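Ticket 727: Room tidy unit stops mid-task, housekeeping board not updating
Site: Nummont, guest floors
Opened by: Rosalind Kincaid, housekeeping lead
Assigned to: Mei Rosenthal, Inano support
Opened: Apr 23, 2020
Status: Resolved, one follow-up open
Priority: Medium

Rosalind Kincaid wrote:

Hi Mei! First, the good stuff, because you usually only hear from us when something is stuck. The crew is really taking to the tidy unit. It goes in ahead of us and does the floor pickup, and that means my people walk into a room where they can start right on the bed and bathroom. Two of them have bad knees and they ask for the robot floors now. I did not see that coming in September when we were all arguing over who had to babysit it.

Now the problem. Since the last update it stops in the middle of a room, arms out, and the tablet says "Waiting for sort decision." No beep, nothing on the hallway light. If you don't happen to open the door you would never know. Meanwhile the Lindgren board in the linen room still shows the room as "Robot in progress," so we skip it and go on to the next one. Yesterday room 205 sat like that until a guest was at the desk asking for it.

What I tried:
- Tapped Resume on the tablet. It moves a little and stops again with the same message.
- Full restart from the back panel. Works for one or two rooms, then it's back.
- Swapped the battery with the spare. No change.
- Logged out and in on the Lindgren board. No change.

Mei Rosenthal wrote:

Hi Rosalind, thanks for this, and please pass on a thank-you to the crew. I love hearing about the knees!

I have your logs through this morning. I count 64 stops with that message since the update, and all but 7 of them happened with a bottle or a can in the gripper. Wrappers and paper go straight through. So I don't think it's the battery or the arms. Could you tell me how you have your trash rules set? Tablet, then Settings, then Pickup, then Sort. Also, please grab a picture from the head camera the next time it's working on a bottle. Press and hold the camera button on the tablet and choose Save to ticket.

Rosalind Kincaid wrote:

Sort is set to "Ask." I'm pretty sure we had it on "One bin" before. We pull bottles out for recycling ourselves at the cart, so everything from the floor can go in the room bin. Did the update change it? Nobody on my shift has touched that menu, I asked.

Picture is attached, saved from the tablet in one of the rooms that hadn't been made up yet.

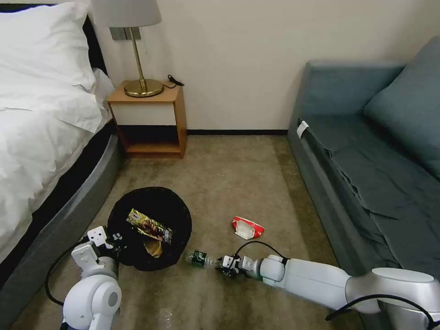 Attachment 1: head camera, bottle in right gripper, left gripper at rim of bin

Mei Rosenthal wrote:

Perfect, very useful. The grip on the bottle looks fine and the left hand is at the bin the way it should be for a drop. There's already a wrapper in the bin, and I can see another package on the carpet that would be handled after the bottle. Put that next to the log and it all fits: the unit knows it has a bottle, the rule says to ask, and the question goes to a screen that nobody is standing in front of.

And yes, the update changed it. Sites on the older Drutach settings file lost their sort choice and fell back to "Ask." That's on us, and I'm sorry about the lost time. The restart seemed to help only until the next bottle came along.

Please do this on each unit:
1. Finish or cancel the current room.
2. Settings, Pickup, Sort. Choose "One bin."
3. Press Save, then Save as site default. The second one matters. Without it the setting is gone at the next restart.
4. Dock the unit and wait for the green check.
5. Run one room with a bottle on the floor and watch it through.

Rosalind Kincaid wrote:

Did all five steps on both units. I put an empty water bottle down myself for the test and it dropped it in and rolled on like nothing was ever wrong. The crew clapped! We ran the whole second floor after that with no stops.

Board is still wrong though. If I pause the unit by hand, Lindgren keeps saying "Robot in progress." I'd like it to turn yellow or something. People plan their whole morning off that board now. It used to be me walking up and down with a clipboard, and I'm happy to be rid of it, but it only works if the board tells the truth.

One more request from the floor while I have you. Can the hallway light blink when it needs a person? My team says they don't mind helping it out, they'd just like to be asked.

Mei Rosenthal wrote:

Great news on the test, and I'm with your team on both points.

Hallway light: already there, just switched off. Settings, Alerts, Hall light, "Blink when waiting." I'd set the delay to around 30 seconds so it doesn't flash at every short pause.

Board: the unit sends a "paused" message but your Lindgren connection doesn't have a color for it, so it gets dropped. I've opened a follow-up with our integration people to map paused and waiting to yellow. Until it's in, please treat the hall light as the one to trust.

Rosalind Kincaid wrote:

Light is on and blinking when I pause it. I taped a note on the linen room board so the afternoon shift knows to look for it. Fine to close this one, keep me on the yellow thing please!

Resolution: Sort rule reset by update. Set to "One bin" and saved as site default on both units. Hall light alert turned on. Board status colors moved to follow-up.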